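Applies to the Melis bench supply, both revisions.

## Checking a fuse with a multimeter

1. Switch the supply off, pull the mains plug and wait 15 minutes for the capacitors to discharge.
2. Remove the fuse from its holder. A fuse tested in circuit can read good through a parallel path.
3. Set the meter to its lowest resistance range. Touch the probes together and note the reading. This is the lead resistance.
4. Hold one probe on each end cap. Subtract the lead resistance from the result.

A good 2 A fuse reads under one ohm. An open fuse shows `OL` or `1`, depending on the meter. Fuses rated below 800 mA have thinner elements and can read higher, so compare them against a new one of the same rating.

If the fuse is good, measure the holder contacts next. Oxidized clips are common in older units. Clean them with contact cleaner and a fiberglass pen, then repeat step 4 across the holder with the fuse installed.
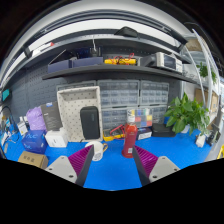

Serena Carbone adds that ceramic fuses should always be metered, even when they look fine, and that a replacement that opens at power-on points to a shorted rectifier. Do not fit a higher rating. Go to the rectifier test.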